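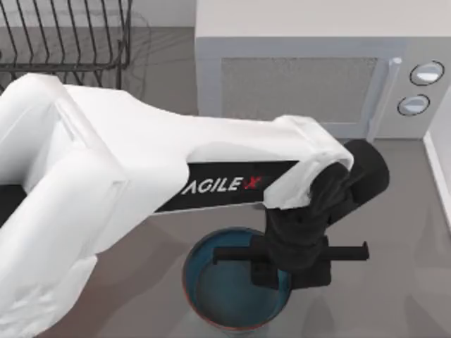 Descaling a kettle is one of those little jobs I put off for far too long, and then I do it and wonder why on earth I waited. If you live somewhere with hard water, as I do out here in Sedomholm, you'll know the chalky white crust that builds up on the bottom and around the spout, and the little flakes that end up floating in your tea. It isn't harmful, but it isn't very nice either, and a kettle with a thick coat of it takes longer to boil. You don't need any fancy equipment. Clear yourself a bit of counter beside the sink, and keep a cup standing by, like the round blue one on the gray countertop, with the dish rack not far behind it for when you're done rinsing.

By Shona Carnegie
13th January
8 shares | 2 comments

What you'll need

Plain white vinegar, the cheap kind you'd use for pickles (please don't waste the good stuff!)
Water from the tap
A soft sponge or an old dish brush
A little baking soda, if the smell of vinegar bothers you

Before you start, have a quick look at the booklet that came with your kettle, if you still have it. Some makers would like you to use citric acid instead, especially if there's a filter or a special coating inside. My old Burkuron is plain stainless steel through and through, and vinegar has always suited it fine.

Filling and soaking

Unplug the kettle, let it cool, and pour out whatever has been sitting in it. Lift out the filter in the spout if yours has one, and drop it in a cup with enough vinegar to cover it. Now fill the kettle halfway with equal parts vinegar and water. I used to fill mine right to the top, and the first time I switched it on the vinegar foamed up and came out of the spout and all down the cabinet door, so halfway it is. Open a window too, because it does get pungent.

Bring it to a boil, switch it off, unplug it again, and leave it alone. Half an hour is plenty for a light coating. For a kettle that's been neglected since August (I'm not judging, mine has been!) I'd go away and do something else for a couple of hours.
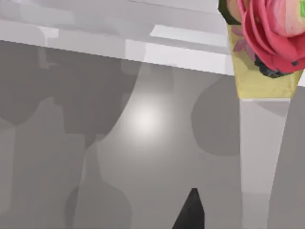 Once the soak is over, tip the vinegar down the sink and take a look inside. Most of the scale should have come away by itself. Anything that's still clinging can be coaxed off with the sponge, but do be gentle, and never use steel wool on it. Keep the base and the plug well away from the water while you're at it.

Rinsing it out

Rinse the kettle well, then fill it with fresh water, boil it, and throw that water away. I do this 3 times, because my mother-in-law can taste vinegar from across the room. If it still smells after that, stir a spoonful of baking soda into a kettle of water, let it stand overnight, and rinse again in the morning. Scrub the filter under the tap and pop it back in.

After that, make yourself a nice pot of tea. And try to empty the kettle at night instead of letting the water sit, which slows the scale down quite a lot.

2 comments

Merike Petrauskas
Thank you Shona! Mine was so bad I had to soak it twice, but the bottom is shiny again. Would this work on a coffee maker?

Wada
I use lemon juice, same idea and it smells a lot better. Takes a bit longer though.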